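Séance 6 : ce que l'automatisation change au travail des gens

Notes de cours, Mareike Stüber

Bonjour à toutes et à tous. Je reprends ces notes là où nous nous étions arrêtés lundi, un peu en désordre je le crains, car la discussion avait filé plus loin que prévu (et tant mieux !). Ceux qui étaient absents trouveront l'essentiel ici, mais je leur conseille tout de même de demander ses notes à un voisin, surtout pour la partie sur les horaires.

Rappel du cas. Comamen remet en état du matériel de bureau : des imprimantes, des écrans, des petits appareils que des entreprises rendent en fin de location et qu'il faut contrôler, nettoyer, étiqueter, emballer. L'atelier compte 40 personnes. Depuis février, une partie de l'équipe ne fait plus seulement ce travail, elle le montre. On refait le geste avec des pinces tenues à la main, les mouvements sont enregistrés, et ces enregistrements servent à entraîner le système Vimora, qui devrait un jour prendre en charge une partie de la manutention.

Je vous demande de bien garder en tête cette situation, parce qu'elle est assez différente de celles que nous avons vues dans les premières séances. Dans l'histoire de la soudeuse automatique, la machine arrivait toute faite, un matin, sur un camion. Chez Comamen, ce sont les salariés qui fournissent la matière première, leur façon de tourner le poignet, de glisser quelque chose sous un rebord, d'hésiter aussi. Et l'hésitation, nous y reviendrons, a une vraie valeur.

Le travail de démonstration

Prenez un geste tout bête, saisir une imprimante par le bord avant. À mains nues, on ne se demande même pas où vont les doigts : on sent le poids, on se reprend, on cale l'appareil contre soi. Avec une pince dans chaque main, il faut tout réapprendre. On n'a plus que deux « doigts » par côté, on ne sent presque plus la matière, et il faut garder les bras tendus devant soi bien plus longtemps que d'habitude.

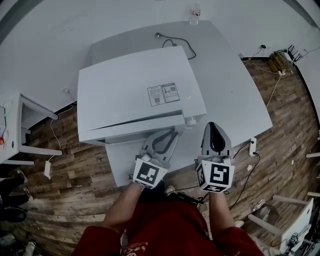
Damilola Briggs a fait remarquer, pendant la discussion, que le plus fatigant était sans doute d'avoir à recommencer un geste qu'on a déjà réussi, et qu'à ce compte-là il faudrait parler d'un second métier, avec son apprentissage et sa paie à lui. J'ai trouvé la remarque très juste et je vous invite à la reprendre dans vos devoirs, en la discutant bien sûr, car elle n'allait pas de soi pour tout le monde dans la salle.

On peut en effet lui opposer que l'entreprise, elle, voit dans ces heures une simple variante du poste existant. Le contrat n'a pas bougé, l'intitulé non plus. Seule la fiche de poste a gagné une ligne, « participation aux enregistrements », que plusieurs salariés disent avoir découverte en la signant. Vous reconnaissez là ce que nous avons appelé, à la séance 4, le glissement de tâche : le travail change de nature pendant que son nom reste le même.

Qui sait quoi ?

Deuxième point, le savoir-faire. Les anciens de l'atelier connaissent des choses qui ne sont écrites nulle part : tel modèle dont le bac s'ouvre quand on le penche, tel autre qu'il vaut mieux faire pivoter avant de le soulever. Au début, la consigne était de fournir des gestes « propres », sans reprise ni tâtonnement. Les enregistrements étaient très jolis, et assez pauvres. L'équipe technique, qui travaille sous le nom de projet Osagie, a fini par demander qu'on garde aussi les rattrapages. Du coup, ceux qui passaient pour lents sont devenus des démonstrateurs recherchés, ce qui a un peu secoué la hiérarchie informelle de l'atelier. Je vous renvoie au chapitre sur la reconnaissance, que vous avez tous lu, j'en suis certaine.

Le rythme

Les séances d'enregistrement durent 2 heures, le matin, puis on revient au poste ordinaire. Sur le papier, l'alternance est reposante. Dans les entretiens, c'est plus nuancé : certains apprécient de sortir de la cadence, d'autres racontent qu'ils rapportent au poste une raideur dans les épaules et une drôle d'attention à leurs propres mains. Une salariée dit qu'elle se regarde désormais faire les cartons chez elle. J'aime beaucoup cette phrase, et je voudrais que vous y réfléchissiez sans vous dépêcher de la ranger dans une case.

Reste la question du planning, géré par le logiciel Zita, qui attribue les créneaux. On peut en théorie refuser un créneau. En pratique, le refus s'affiche à l'écran du chef d'équipe, et vous devinez la suite.

Pour la prochaine fois

Lisez les 4 entretiens distribués en classe et choisissez-en un. Rédigez une page sur ce que la personne gagne, ce qu'elle perd et ce qu'elle ne sait pas encore dire de sa nouvelle activité. Citez-la précisément, avec le numéro de ligne. Ceux qui préfèrent travailler à deux le peuvent, à condition de me prévenir avant la séance. Les copies manuscrites sont acceptées, pourvu que j'arrive à les lire !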